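**FOR IMMEDIATE RELEASE — August**

# Jokard opens orders for Fustudon, a two-arm sorting kit for the tabletop

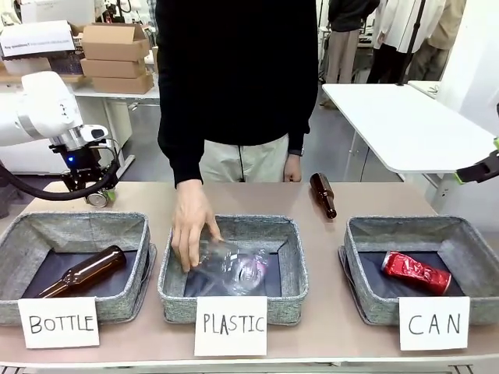 **What does a buyer get for the money?**
Two arms, two grippers, a controller and the sorting software, plus 3 fabric baskets and a pack of blank cards. The table is extra.

Jokard is taking orders for the Fustudon kit from this month. Price is $1,699 for the first production run, $2,065 after that. Shipping to the US and Canada to start. Other countries later, no date yet.

Fustudon is made for teaching labs, makerspaces and small recycling programs that want to try automated sorting without putting in a conveyor line. Baskets go on a table, each gets a card, items go in front of the arms. BOTTLE, PLASTIC and CAN are the standard set. Glass goes under BOTTLE, clear plastic bottles under PLASTIC, and cans can be whole or crushed.

The cards can be written by hand. Block capitals, black marker, white card. The software reads the card and takes it as the name of the basket, so changing the job means writing a new card and running setup again. Setup takes 8 minutes on a clean table, longer if the lighting is poor.

**Teaching by hand**

A person can work at the same table. Put a few items in the right baskets, one at a time, and the software uses those as its starting examples. No code needed for the standard set. Users who want there own categories can add them through the desktop app, Windows and Linux only for now.

The arms slow down when someone reaches in and stop on contact. Jokard still asks that a trained adult be in the room whenever the kit is powered. Loose sleeves and cords should be kept clear of the grippers.

**In the box**

- left and right arm, with table clamps
- two grippers, cables fitted
- controller and power supply
- 3 soft-sided baskets, lined
- blank cards, marker
- printed quick start guide

Spare gripper tips and extra baskets sold separately. Baskets wipe clean — the lining does not come out, so please empty bottles first.

**What it doesn't do**

Fustudon does not rinse, crush or weigh anything. Broken glass is out, so is anything with liquid still in it. Paper and card are planned for a software update, free to all kit owners.

**Service and repairs**

Willems handles repairs and spare parts in North America. Caredov is the reseller for schools and colleges and can quote for classroom sets, training included. One-year warranty on arms and controller, grippers 3 months as they are a wear part. Extended cover is availible through Willems at time of purchase.

**Ordering**

Single kits direct from Jokard, school orders through Caredov. Orders placed before 5 p.m. Eastern go into the same day's queue. Full payment is taken at shipping, not before.

Loan units for reviewers are limited — requests to the Jokard press desk please, with outlet name and return address.

**About Jokard**

Jokard makes tabletop automation kits for classrooms, workshops and small facilities. Fustudon is its first two-arm product.

\# \# \#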